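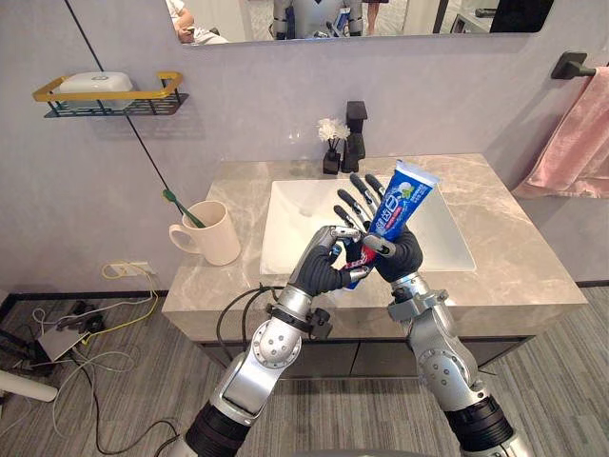
Se buscan participantes: encías, cepillado y turnos de noche

Convocatoria abierta. Clínica Plalluvier, Talavera. Publicado el lunes, 8 de julio de 2019.

Buscamos gente que trabaje de noche. Enfermería, panadería, vigilancia, limpieza, almacén, transporte, lo que sea, mientras duermas de día y comas a horas raras. Queremos saber qué pasa con las encías cuando el desayuno es a las siete de la tarde y el último cepillado cae a mediodía, o no cae.

Ya tenemos el grupo de día completo. Del de noche faltan 29 personas y el plazo se nos echa encima, así que si dudas escribe igual y lo hablamos.

Quién puede apuntarse

— Entre 25 y 60 años.
— Mínimo seis noches de trabajo al mes desde hace un año o más. Turno rotatorio vale. Guardias localizadas desde casa no, lo sentimos.
— Al menos veinte dientes propios. Los implantes no cuentan para esto, las coronas sobre diente propio sí.
— Vivir o trabajar en Talavera o a una distancia que te permita venir a las revisiones sin acabar odiándonos.
— Poder leer y firmar el consentimiento en castellano. Si prefieres que te lo expliquemos en inglés, Hamish Kinnear lo hace sin problema.

Quién no

— Embarazo, o previsión de embarazo en los próximos meses.
— Ortodoncia fija puesta ahora mismo. Férula de descarga sí se admite, tráela a la primera visita.
— Antibiótico en los últimos tres meses. Si lo has tomado, dinos la fecha y te guardamos sitio si se puede.
— Anticoagulantes.
— Diabetes sin controlar. Controlada sí, con analítica reciente.
— Tratamiento de encías en marcha en otra clínica.

Fumadores: sí, hasta diez cigarrillos al día. Preguntan mucho por esto. El vapeo se apunta aparte en el cuestionario.

Qué hay que hacer

Primera visita, casi 9 cuartos de hora contando el papeleo (sí, es larga, trae algo de leer). Cuestionario de turnos y comidas, exploración completa, índice de placa con revelador, sondaje de encías. El revelador tiñe la lengua unas horas, no vengas antes de una boda.

Ese día te llevas el cepillo, la pasta y el cuaderno. Durante el estudio se usa solo esa pasta. Nada de colutorio, ni el tuyo de siempre ni el de tu pareja. Hilo o cepillos interdentales: si ya los usabas sigues igual, si no los usabas no empieces ahora, por favor, que nos descuadra todo.

Cuaderno: apuntar cada cepillado, hora y si fue antes o despues de dormir. Una línea. Si se te olvida un día lo dejas en blanco, no lo rellenes de memoria el domingo. Se nota.

Segunda visita a las seis semanas, más corta. Tercera y última a las doce, igual que la primera pero sin papeles.

Las visitas se dan a las 8:00, al salir del turno, o a partir de las 17:30. A mediodía no citamos a nadie de este grupo, ya sabemos que estáis durmiendo. Lo mismo con las llamadas: dinos a qué horas NO se te puede llamar y se respeta.

No te cepilles en las cuatro horas anteriores a la cita. Agua sí. Café también, pero solo y sin azúcar.

Qué se da a cambio

213 euros en total, en tres pagos, uno por visita. Por transferencia, a finales del mes en que vienes. Si lo dejas a mitad cobras las visitas hechas y no hay que dar explicaciones.

Además limpieza gratuita al terminar (no antes, que nos estropea la medición) y copia de tu informe con los índices de las tres visitas. Si en la exploración sale algo que haya que tratar te lo decimos ese mismo día y por escrito. Puedes tratarlo donde quieras.

Aparcamiento no pagamos. El autobús sí, guarda los billetes.

Riesgos y molestias

Pocos. El sondaje puede doler un poco o hacer sangrar la encía, sobre todo si ya sangraba en casa. No se toman muestras de sangre. No se prueba ningún medicamento, la pasta es de venta normal con flúor. Sensibilidad al frío un día o dos tras la limpieza, a veces.

Datos

Tu nombre va en una hoja y los resultados en otra, con código. La hoja de nombres la guarda Kamlesh Tyagi bajo llave y se destruye al cerrar el estudio. A tu empresa no le decimos nada, ni siquiera si ha sido tu empresa la que colgó el cartel. Esto último lo han preguntado varios trabajadores de Nastwood: tranquilos, allí solo nos dejaron el tablón.

Cómo apuntarse

Escribe o pásate por recepción y pide la hoja Lundura, que es como se llama el estudio. En el mensaje pon:

— Nombre y teléfono.
— Edad.
— A qué te dedicas y desde cuando haces noches.
— Horas buenas y malas para llamarte.
— Medicación habitual, si tomas.

No hace falta mandar radiografías ni informes. Si tienes una panorámica de los dos últimos años tráela el primer día y nos ahorramos preguntas.

Contestamos a todo el mundo, también a quien no entra. Si en una semana no sabes nada, mira el correo no deseado y vuelve a escribir. Plazo hasta final de julio o hasta llenar el grupo, lo que llegue antes.

Dudas que ya han llegado

¿Puedo apuntarme con mi pareja? Si trabajáis de noche los dos, sí. Cada uno con su tubo y su cuaderno, no compartáis.

¿Y si me cambian a turno de día en mitad del estudio? Avisa. Sigues viniendo y cobras igual, lo apuntamos y ya está.

¿Cepillo eléctrico? Para este estudio no, manual el que te damos. Doce semanas.

¿Vacaciones? Una semana fuera no pasa nada, llévate la pasta y el cuaderno. Más de tres semanas seguidas mejor espera a otra convocatoria.

¿Hay que cepillarse más de lo normal? No. Lo que hagas siempre, y apuntarlo. Si son dos veces, dos. Si es una, una, aquí no se riñe a nadie.

Preguntas sobre el estudio, Kamlesh Tyagi. Citas y cambios de hora, Hamish Kinnear, mejor por la tarde.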